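Search this site Search
Rebecca Marras and Iolo Maddocks
2025-08-23
Shares 21 Comments 7

4.2 Serve placement under fatigue

Players in the Lodora club league were tracked over one full season, October start, indoor hard courts only. 274 matches logged, 3,430 second serves usable after cleaning. First serves dropped from this section - see 4.1. Doubles also left out, too few pairs stayed together past the midpoint of the season.

Main result: second serves drift toward the middle of the box in third sets. Effect is stronger in players who had already played a singles match the same day. Direction held for left-handers too but the group is small and we would not lean on it. No clear link to age. Ranking inside the club mattered more then expected, with the lower half of the ladder drifting earlier, often before the end of the second set.

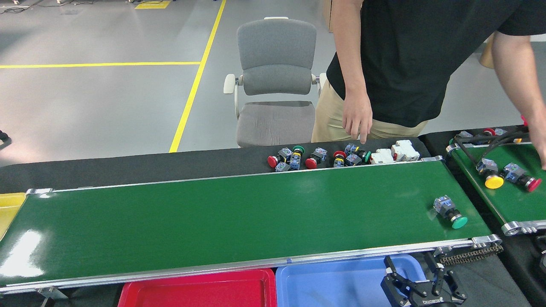
Figure 3. Push-button switch with a green cap on a green conveyor belt, sorting trays below.

Coding of placement was done by hand, both authors, same zones as in 4.1 (wide, body, T). Disagreements went to a second viewing. Most came from balls landing near the body/T line, and here we kept the earlier rule: ball goes to the zone where most of the mark falls. The Monti courts have older lines and poorer lighting at the far end - matches played there were coded twice as a matter of routine.

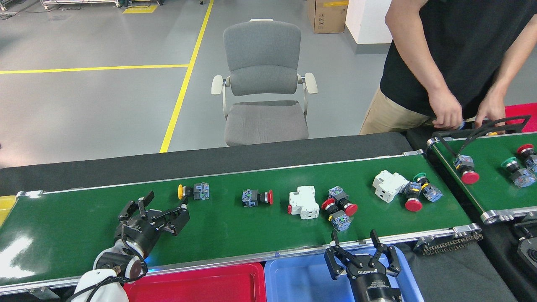 Rest between matches was taken from the Vostus booking sheets, so it is court time and not true rest. A player who booked until noon may have left early. We tried a correction using the start of the next booking, it changed little and was dropped. The Skotard weekend event was kept in, although short sets were used in the early rounds and there is no proper third set to compair. Those matches count toward load only.

One caution. Second serve speed was not measured. A slower, safer serve and a tired, badly aimed one can land in the same zone, and the present data cannot seperate them. Section 4.3 takes up return position, where the same limit applies.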